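Home Our Work Benches Jobs News Contact

Bench demonstrators wanted at Gornside
Posted 2025-09-12

We're looking for 14 people to join us at the Gornside workshop in October and help teach the next set of machines how small, fiddly work gets done by hand. You don't need to have touched a robot before. Quite a few of our best demonstrators came straight from the packing line, and one of them came from a flower shop!

Some background first. Trernen packs and refills stationery sets, desk kits and small gift boxes for shops and schools. For years the whole job was done at long benches, and the worst of it was the last stretch of the shift, when your thumbs had gone and there were still trays coming. Two benches now have arms on them, and they take the plain repeat work: lifting, turning, setting down. What they're still poor at is anything where one item has to go in among others without knocking them about, and that's the part we'd love your help with.

As a demonstrator you hold a gripper in each hand and do the task yourself, at your own pace, over and over with small changes. Pick up a tube, bring it to the pot, put it in. Take it out again, move the pot, start from a different corner. The grippers follow your hands and the movements are recorded, and Firdevs Keskin's team uses them to train the arms in a system we call Ident. It sounds dull written down, but people get surprisingly keen on it – you start noticing how much your fingers know.

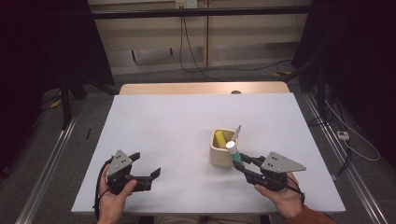 Will the robots take over the packing jobs once they've learned this?

The people who worked the first two benches are all still here, and their days look different. They set up the trays, sort out jams, check finished sets and decide which jobs go to an arm and which stay with a person. There is less lifting and more walking about, and some miss the rhythm of the old bench. We talk about that openly at the shift meeting, and anyone on the floor can ask for a task to stay manual.

What you'd be doing
Setting out the items for each task from a printed card
Carrying out the task with the two grippers
Saying when something feels awkward, and helping us reword the card
Trying your task on the arm's side afterwards and telling us what it gets wrong

Who we'd like to hear from
Anyone over 18 who has patience and likes working with their hands. Left-handers are very welcome, as we've had far too few! Experience in packing, sewing, catering, model making or repair work is lovely to have, but please don't be put off if you've none of it. The current group goes from school leavers to Přemysl Ondrejka, who is 62 and has the steadiest hands in the building.

Hours and pay
Shifts are four hours, mornings or afternoons, with a proper break halfway through. You'll be paid at the full bench rate from your first hour, including the training, which takes two shifts. Benches can be raised or lowered, and you may sit or stand as you please. The grippers do get heavy on the wrist at first, so we swap tasks often in the opening week.

How to apply
Send a few lines to Romana Krajčí at the Gornside office, or hand a note in at reception. No CV needed – tell us what you've done with your hands and which shifts suit you. Ji-hoon Jang runs the try-out sessions, where you can have a go with the grippers before making up your mind. Travel to the try-out is paid back on the day.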